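How to keep dark jeans from fading?

Chaminda Abeysekara
Wednesday, August 5, 2020
Hello all. I have bought dark blue jeans from Rudetti and I would like that they stay dark. My old pair became grey at the knees after 28 washes (I keep a small notebook). The label says 30 degrees, but my machine, a Ponton, begins at 40. Is cold water enough, or should I wash by hand?

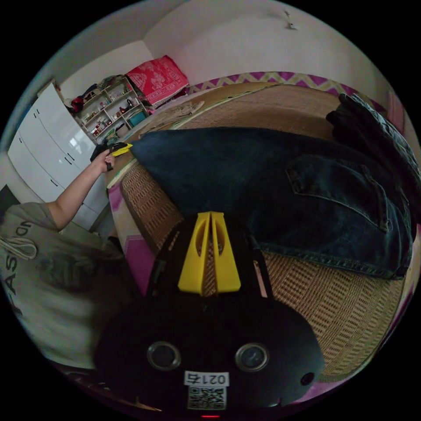

Dark blue jeans on the bed

mowat_fan
cold and inside out. done

Drendordale Lena
I would wash them less often. For a small stain I use a damp cloth with a drop of soap - it is usually sufficient. When you must wash, close the zip, turn them inside out and choose a slow spin.

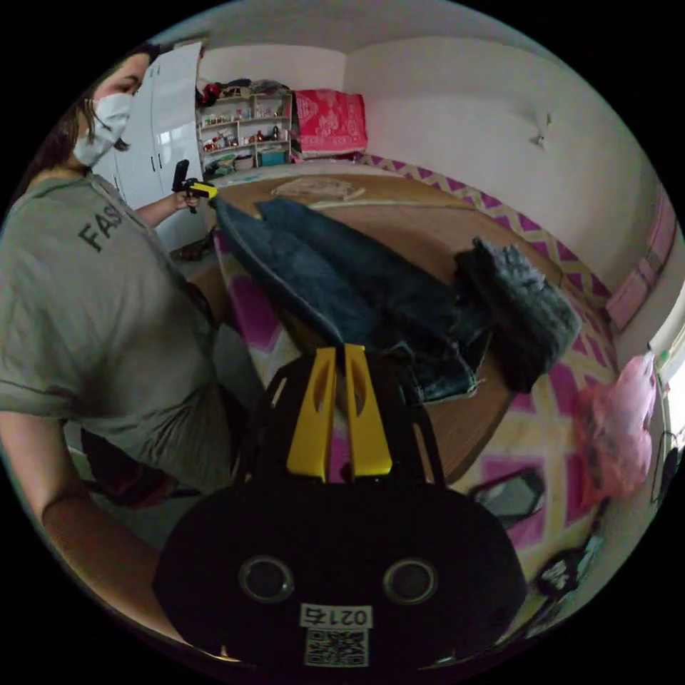

Also please do not dry them in full sun. I did this in October, when the sun was not even strong, and one leg is still paler than the other. By hand is fine too, but the wet denim is very heavy and you need patience for the rinsing. Vinegar I have tried, and I saw no difference.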